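How to Clean and Look After a Glossy White Kitchen

Glossy white counters and cabinet fronts look good for years if they get the right kind of cleaning, and they look tired very quickly if they don't. The shine shows every fingerprint, drip and dried ring. The steps below cover the counter, the cabinet fronts, the trim at the back and a plain steel-finish refrigerator. A normal-size kitchen takes me 16 minutes once it is in decent shape. Allow longer the first time.

What you need

Two microfiber cloths, one for washing and one for drying
A bowl of warm water
Dish soap, the ordinary kind
A soft toothbrush
A small bottle of 70 percent rubbing alcohol
Baking soda for stains

Leave out anything gritty. Scouring powder, green scrub pads and melamine sponges all take the gloss off, and once it goes dull in one spot you will see that spot every morning. Skip bleach sprays too unless the maker of your counter says they are fine.

Step 1. Clear the counter

Take everything off and put it on the table. If you wipe around things you leave a line of crumbs behind each one, and on white it shows.

Step 2. Dry wipe first

Go over the surface with a dry cloth and sweep the crumbs into your hand. Salt and sugar are hard enough to leave fine scratches if you push them around under a wet cloth.

Step 3. Wash

Put a few drops of soap in the bowl - too much leaves a film. Wring the cloth out well and work from the back of the counter to the front in straight passes. Rinse the cloth and go over it again with clean water.

Step 4. Dry right away

Use the second cloth while the surface is still damp. Water left to dry by itself leaves spots, and hard water is worse. Bend down and look along the counter toward the window to check for streaks.
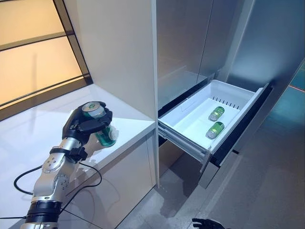
Drink rings are the most common mark on a white counter. A fresh one comes off with soap and water. For one that has dried on, lay a damp cloth over it for 2 minutes, then wipe. If there is still a shadow, mix a little baking soda with water until it is as thick as yogurt, rub it on lightly with a fingertip and rinse. Try it in a corner first. Cola and red juice need to be wiped up the same evening.

Step 5. The trim and the seams

Grease collects where the counter meets the trim at the back. Dip the toothbrush in the soapy water, shake it off and run it along the joint, then wipe. Do the same for the seams between cabinet doors, but keep the brush nearly dry so that water doesn't get into the edges.

Step 6. Cabinet fronts

Wipe from top to bottom and dry as you go. For greasy fingerprints put a little alcohol on the cloth, never straight on the door. My doors are from Holby and they take this without trouble, but painted doors can soften, so test the inside of one first.

Step 7. The refrigerator

If the doors are stainless steel, look for the grain and follow it. Soap and water, then a dry cloth, is enough. Doors without handles get most of their prints along the edges where people pull, so start there.

How often

I do the counter every night and the whole list on Friday. The trim can wait for every other week if you don't fry much.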